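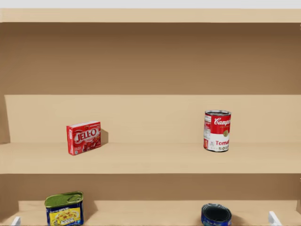 Workshop & Home > Storage > Shelves

Getting More Out of Plain Wooden Shelves

I love a shelf. Give me a wet weekend, a tape measure and a sheet of sandpaper and I'm happy until supper! These tips have piled up over years of fixing, loading, unloading and re-loading shelves in the pantry, the mudroom and the workshop, and I've added a few more since I first put the list up in May. Take whichever ones suit your house.

Measure the stuff first

Before you move a single board, pull out the tallest thing you plan to store and measure it. Then add an inch and a half for your fingers. I once set every shelf in the pantry by eye and ended up with a gap that was a quarter inch too short for the stockpot, which then lived on the floor all winter. Write the heights on a strip of masking tape and stick it up inside the pantry door. You'll use it again.

If your shelves sit on pins, go around and check that all four are at the same level before you drop the board in. It sounds silly, but count the holes up from the bottom on each side. A board on three good pins and one low one will rock, and sooner or later it rocks at the wrong moment.

Sagging boards

Long boards loaded in the middle are the ones that go. You have a few choices:

Flip the board over. If it isn't fastened, this buys you a good while for free, and the bow works itself back out under the weight.

Glue and screw a strip of one-by-two on edge under the front lip. It stiffens the board more than you'd believe, and it gives the front a nice chunky look. Drill pilot holes. I mean it – I split a perfectly good strip of maple by being in a hurry.

Move the heavy things to the ends, over the supports, and let the cereal boxes have the middle. Canning jars are much heavier than they look when there are a couple dozen of them in a row.

Fasten the tall ones to the wall

Anything taller than your waist gets anchored in my house, full stop. Find a stud, use a real screw, and put a bracket or a strap up near the top. If the baseboard holds the unit away from the wall, screw a scrap block to the wall to fill the gap so the bracket has something to pull against. Load the bottom first, too. Big bags of flour, paint cans, the toolbox nobody wants to lift – all down low.

Cleaning bare or lightly finished wood

Dust first with a dry cloth, always. If you go straight in with a damp one you're making mud and rubbing it into the grain. After that, a cloth wrung out hard in warm water with one drop of dish soap, then a dry cloth right behind it. Do one board at a time.

For sticky rings from honey or syrup, lay a warm damp rag over the spot for a minute and scrape gently with an old plastic card. Grease in the kitchen needs a bit more patience. I use a soft paste of baking soda and water on a fingertip, go with the grain, and try it on the underside first in case it lightens the wood.

Little dents can often be steamed up! Put a damp cotton cloth over the dent and touch it with the tip of a warm iron for a few seconds at a time. It works on bare wood only, so skip it on anything with varnish, and skip it on veneer as well.

Wax, oil or leave it alone

I wax the shelves where things slide in and out, like the one with the baking pans, and leave the rest. A thin coat of paste wax, ten minutes' wait, then buff until your arm complains. For the last few years I've used the beeswax kind from Brurnavetti, a small outfit that sells it in a flat tin, and one tin has done the pantry, the workshop drawers and a sticky window sash. Any plain paste wax will do the job.

Give it a full day before you put anything back, and longer where food is going. Oil finishes need more time than that. And please spread your oily rags out flat outside to dry – don't ball them up in the trash, they can catch fire by themselves.

Odds and ends

A bay leaf or two in the back corner of the pantry smells good. I've never been sure it keeps bugs away, but I keep doing it. What does work is wiping up spilled flour the same day and keeping grains in jars with tight lids.

Shelf liner is great under oil bottles and pretty useless everywhere else. Cut it a hair narrow so it doesn't curl up at the sides.

Put short things on something. A leftover piece of two-by-four, sanded and set along the back of a deep shelf, makes a step for spice jars, and now you can read both rows.

Keep a pencil on a string in the workshop. Mine hangs off a cup hook by the screw bins, and I haven't lost it once.

Squeaky pegs? Rub them with a candle stub.

If a screw hole has gone loose, dip a couple of wooden toothpicks in glue, push them in, snap them off flush and let it dry overnight. The screw will bite like new the next morning. Wider holes take a piece of dowel or a golf tee – I keep a coffee can of old tees for exactly this!

When you empty a shelf for cleaning, leave it bare overnight before loading it up again. I almost always find a better spot for something while I'm walking past it with my coffee.

Last updated 12/06/2023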